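Lighting a Workshop With a High Metal Ceiling

A converted warehouse bay or an old garage with corrugated decking overhead takes more light than a finished room. The decking breaks the light up, and the beams throw shadows across the bench if the lamps sit above them.

Paint first. Flat white on the decking and the beams costs little and does more than an extra lamp. Wipe the steel down with degreaser, let it dry overnight, then spray. A roller misses the grooves. We gave ours 2 coats in June with all the doors open.

Use two kinds of light. Fluorescent tubes cover the general area. Pendants with a dark shade push the light down where the work is and keep it out of your eyes when you look up. Hang them below the bottom of the beams. Black shades against a white ceiling are also easy to see when you are carrying long boards.

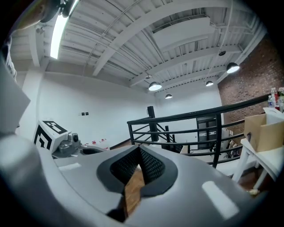

How often should the shades be cleaned?
Every 4 months in a shop where wood is sanded, and twice a year anywhere else. Switch off at the panel, let the bulbs cool, and wipe the inside of the shade with a barely damp cloth. Dry it before you turn the power back on.

Keep the cords even. Cut every cord to the same length plus 9 inches for the connection, and set the height at the ceiling cup. Tsutomu Kawaguchi, who wired our place, marks the cords with tape before he goes up the ladder and takes the tape off last.

If there is a brick wall, keep the end lamp close enough that some of its light lands on it. Bare brick soaks up light and the corner will look darker than it is.

Buy spare bulbs from the same box. Color varies between batches, and one yellow lamp in a row of white ones is annoying to sand under. Write the date on the base in pencil.

Ladder: 11 feet was enough for us. Move it for each lamp. Do not lean.

Next page: Storing sheet goods upright
Last updated January 2019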